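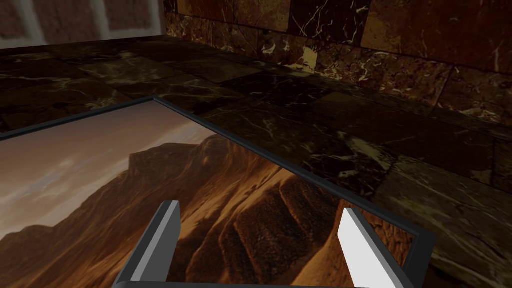

通巻634号

2025年12月16日
文・編集部の手紙読み担当

イグナシオ・ベガイの伝記が、ようやく出ます。来年の4月、版元はビドヌム(Bidonum)。書いたのはプリヤ・クレンショーさんで、私はこの知らせを昨日の昼、うどんを待ちながら読んで、思わず箸を割りそこねました。だって、もう出ないものだと思っていたんですよ!

ベガイをご存じない方のために少しだけ。港町プラルテドフ(Plaltedov)で代書屋をしながら小説を書いた人で、長編は生前に二つ、短編集が一つ。日本語で読めるのは短編が数えるほどしかありません。それでも一度はまると抜けられなくて、私などは学生のころ『塩の帳簿』の冒頭だけを三通りに訳し直して、友人に読ませては嫌がられていました(いま読むと三つともひどい)。

で、これまで伝記がなかったわけではないんです。没後すぐに出た回想録ふうのものが一冊あって、みんなそれを使ってきました。ただ、あれは本人の話をそのまま書きとめたような本で、楽しいけれど、日付がまるであてにならない。父親が灯台守だったことになっている章と、船具屋だったことになっている章が、同じ本のなかに平気で並んでいます。ベガイは聞き手に合わせて話を変える人だったようで、そこがまた魅力だと私は思うのですが、研究する側はたまったものではないでしょうね。

クレンショーさんが今回よりどころにしたのは、手紙です。その数、3,092通。文芸誌『クック』(Khúc)の編集部に宛てたものがかなりの割合を占めていて、原稿料の催促から、隣の家の鶏への苦情まで入っているとか。鶏の件は版元の案内文にも引かれていて、「彼らは夜明けについて私と意見が違う」とあります。いいなあ、これ。全部こういう調子だったらどうしよう、と勝手に心配しています。 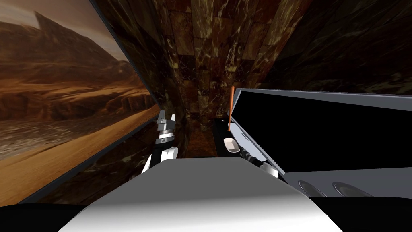 手紙のほかに、ノートも出てきています。こちらは6冊。ディルヌレックス(Dirnurex)文書館に預けられたまま、長いこと目録では「家計簿」に分類されていたそうです。たしかに前半は本当に家計簿で、油、紙、靴の修理代などが並んでいる。ところが途中から行の幅が変わって、子どものころの話が始まる。祖母の台所のこと、算数の先生のこと、初めて字を書いてお金をもらった日のこと。本人が書いた自伝らしい文章はこれまで知られていなかったので、ファンとしてはここがいちばんの大事件です。

案内文によれば、父親の職業もこのノートではっきりするらしいのですが、肝心の答えは書いてありません。本を買えということですね。買いますとも。

クレンショーさんには、春に出た『クック』のインタビューでも進み具合を尋ねる質問が出ていました。そのときの答えがなかなか正直で、「第四章を三回捨てました」。第四章はベガイが町を出て、また戻ってくるまでの空白の時期にあたります。手紙がぱったり途絶えるところで、回想録のほうでは、砂漠を歩いただの、劇団にいただの、景気のいい話がたくさん出てくる。それを載せるか、載せないか。悩んだ末に、裏の取れない話は一つの節にまとめて、出どころと一緒にそのまま並べることにしたそうです。これは読みたい。疑わしい話を削られてしまうと、あの人の場合、声まで消えてしまう気がするので。

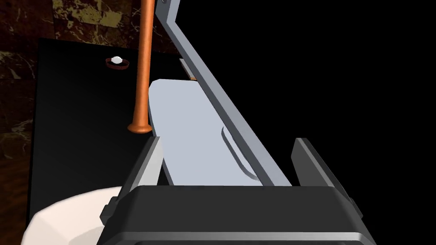 開いたロボットグリッパーと、淡い青灰色の平たい板状のもの(CG)

造本の話もしておきます。通常版は布装で一巻本、索引つき。索引には人名と地名のほかに「言い訳」という項目が立っているとのことで、誰の提案か知りませんが、握手したいです。これとは別に、ノートの一部を写真で収めた特装版が100部。予約は版元への手紙か電話のみで、ウェブの受付はなし。うーん、電話か……。私は英語の電話がほんとうに苦手で、前に別の本を頼んだときは住所の番地を逆に伝えてしまい、届くまでにえらく時間がかかりました。今回は手紙にします。ベガイの本ですし。

気になる日本語版ですが、いまのところ版元の案内には何も出ていません。翻訳の権利について問い合わせた人がいるという話は耳にしたものの、どこの誰なのかまではつかめませんでした。心当たりのある方、こっそり教えてください。短編のほうは古書店でたまに見かけますから、待つあいだに読むならそちらを。「渡し船の値段」がおすすめです。最後の二ページで急に視点が船頭に移るところ、何度読んでもぞくっとします。 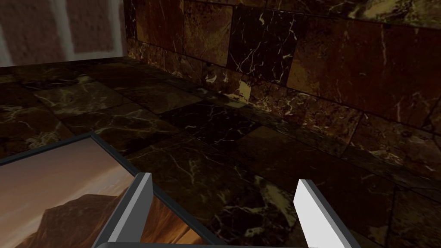 それから、古いほうの回想録も捨てないでくださいね。クレンショーさん自身、序文であの本に一節を割いていて、間違いを並べたあとに「それでも私は、まずこの本で彼に会った」と書いているそうです。私もそうでした。図書館の下の段にあって、背が日に焼けて題名が読めず、引っぱり出してみたらこれだった、という出会いです。灯台守の章ばかり読んでいたので、もし船具屋が正解だったらちょっとさびしい。でも知りたい。

発売に合わせて、プラルテドフの旧代書屋通りで朗読会も計画されているとのこと。日程と読み手は未定です。行けるわけがないのに、さっき船の便を調べてしまいました(乗り換えが多すぎる)。くわしい日取りが出たら、この欄でまたお知らせします。

なお、前号のこの欄で『塩の帳簿』をベガイの第一作と書きましたが、正しくは第二作です。お手紙をくださった方、ありがとうございました。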